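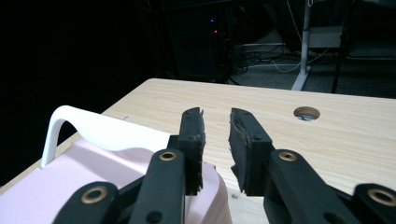 How many demos does it take to teach an arm one simple job?

Depends on the job, but for what we're doing I'd plan on a few hundred, and then plan on throwing a bunch of them out. We stopped at 279 for this one and kept fewer than that.

The job is "deal with the pink box with the white handle." Sounds like nothing. It has a lid and a latch and a handle and rounded corners everywhere, and each of those is a different problem once you have two fingers and no sense of touch.

We collect by hand. You hold the gripper, you do the thing like a normal person, the recording goes in the pile. No arm in the loop until training is done. I love this part way more than I expected to (my wrist does not).

Somebody asked what I log per episode. Start pose, which side I came in from, where the box was on the table, and one word for how I feel about it. The words are "good," "meh," and "toss." That's the whole system and I will defend it.
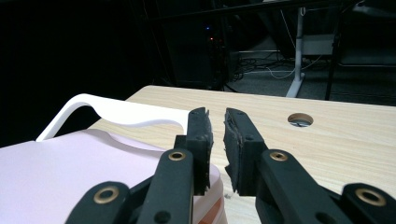
Back in October we had a much fancier rating sheet, one to five on smoothness, one to five on speed, all that. Two of us scored the same batch and we agreed on basically none of it. Three words works better. We called the sheet Grusilance and it's still sitting on the shared drive if anyone wants a laugh.

The bigger lesson was variety. My first 90 episodes all started from nearly the same spot, with the same approach and the same speed. The policy learned my habit really well! Slide the box over a hand's width and it went for where the box used to be.

So now I move the box between every single take. Turn it a little, push it back, bring it up close, swap which side I approach from. It's slower and it's boring and the numbers got better right away.

Also: record some slow ones. I get fast after an hour and then everything in the set is fast. I put a sticky note on my monitor that says SLOW and I still forget.

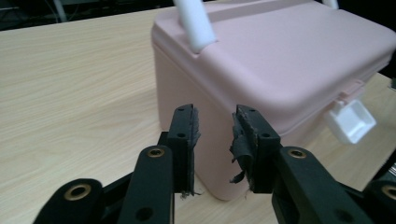
Pauses are the other thing. If I stop to think with the fingers open, the model learns to stop and think too, except it never finishes thinking. I trim the long ones now. Short hesitations I leave in - they seem harmless so far.

I toss roughly 73 for every full set, mostly pauses and bumps. The near misses where I back off and try again, those I keep. The Nuchit set we made before this one had no recoveries in it and the arm had no clue what to do after a bad first try.

Same recipe is going on Momis next, which is the soft goods version. Pray for my wrist.

If you're starting out, do a tiny batch, train on it, and watch it fail before you sit down for the long session. We skipped that step on Turkstead and lost 2 days to a bad start pose.

Might post the log template next week if I clean it up. Right now half the column names are abbreviations only I understand.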